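Arm drifts low over the sink after base remount
Forum > Simulation > Cells and fixtures

kt_yoo
Posted 09:12
I keep a kitchen cell in Landus with one white arm at the counter. In April I moved the base mount closer to the cabinets so it could reach the back of the sink. Since then the gripper ends up 12 mm lower than the commanded height, but only on the left side of the sink. On the right it is fine. Joint offsets are all zero and I have reloaded the arm model twice. Physics step is 200 Hz. Has anyone had this?

Render from this morning, arm stopped over the sink with the gripper pointing down: 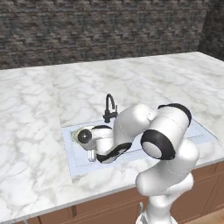 Kitchen cell, arm held over the sink, tap behind

The pose is held by the position controller with gravity on. I let it run 3000 steps before reading the height.

gatti_gil
Posted 09:40
Sounds like sag. The further out it reaches, the more the shoulder drops. Put the gains up on the first three joints and read it again.

kt_yoo
Posted 10:05
Doubled them. 12 mm before, 12 mm after.

seulgi.m
Posted 10:31
Then it isn't sag. If the gains make no difference the controller thinks it is where it should be. I would look at the mount frame. When you moved the base, did you drag it in the viewport or type the numbers in?

kt_yoo
Posted 10:44
Dragged it, then typed x and y to tidy up. Didn't touch the rotation.

seulgi.m
Posted 10:52
Dragging can leave a small roll on the parent frame. The panel rounds to whole degrees so it shows as 0. Print the full transform from the console.

gatti_gil
Posted 11:15
I don't agree. A roll that small would show on the right as well, only high instead of low. He says the right is fine. I still want to see the joint error at the shoulder before anyone starts pulling the mount about.

choo_k
Posted 11:38
It depends where the right-hand test point is. If it's nearly straight above the base you would hardly see it. How far out is it?

kt_yoo
Posted 13:20
100 mm to the side of the base. The left one is a lot further. Printed the transform and there is a roll of 0.9 degrees. Shoulder error is next to nothing.

Set the roll to zero, saved the cell, reloaded. Left side now reads within 1 mm.

gatti_gil
Posted 13:34
Fair enough. I would put the gains back where they were though, or it will buzz when it touches anything.

kt_yoo
Posted 13:41
Done. Does anyone know how to lock the mount frame so it can't be dragged? The Wodell plugin had a tick box for it but I can't find one here.

seulgi.m
Posted 14:02
Right click the frame in the tree, Properties, Fixed. You have to do it again each time you import the arm.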